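4.2 Themes, deadlines and the unfinished album

Most of the paper crafters we spoke to had joined the Greltent monthly challenge in order to finish something. The challenge sets a theme on the first of the month and closes the gallery on the last evening, and members post a scrapbook layout that answers the theme in some way. Of the 60 members who kept a diary for us, more than 30 wrote in the opening entry that they hoped to "catch up". None defined what they were catching up with. One was working on a holiday taken before her eldest was born; he had since learned to drive.

The diaries suggest that a theme does its work early. Members who chose their photographs within the first few days tended to post a layout, even when the page they posted had drifted a long way from the page they had planned. Members who began by sorting their paper tended to finish the month with very well sorted paper. We had expected the supply of materials to matter more than it did. The Bistley group, who meet in a library side room and share one die-cutting machine between them, posted as steadily as members with a whole spare bedroom given over to the craft, and complained rather less about storage.

Themes differed in how much they asked of people. "Achievements" (set in August) produced certificates, swimming badges and one much-admired marrow. "Ordinary days" was thought easy by those who had not tried it. Several diarists reported that they owned 410 pictures of birthdays and hardly any of a plain afternoon, and that household chores in particular had gone unrecorded for whole decades. Laundry turned out to be a popular answer to this second theme.
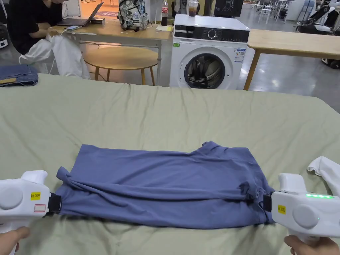 Figure 5. A folded T-shirt held at both ends over a bed.

Journalling, the handwritten text that goes with the photographs, was where most layouts stalled. Diarists described leaving a neat blank box for it and then glueing everything else down around the box, so that the writing had to fit a space chosen by someone in a more hopeful mood. Some left the box blank and posted anyway. Others covered it with a butterfly. Butterflies were mentioned so often in this connection that we gave them their own code in the analysis, next to "washi tape, defensive use".

The Stovberg members handled the matter differently. They wrote the words first, on scrap, and cut the background to suit. Their pages were plainer and their comments in the gallery fewer, a fact they noted in their diaries with a calm we did not entirely believe. When asked whether they would swap methods for a month, most agreed, and most had gone back to their own way before the gallery closed.

Comments from other members mattered to nearly everyone, including those who said they did not read them. The usual comment is short and kind, and praises the layering. We found no case of a harsh one, although a diarist did spend two entries on the word "busy". The effect of this general kindness on the work is harder to judge. Members told us it kept them posting; they also told us they could no longer tell which of their pages were any good. We return to this point in Section 5, with the interviews.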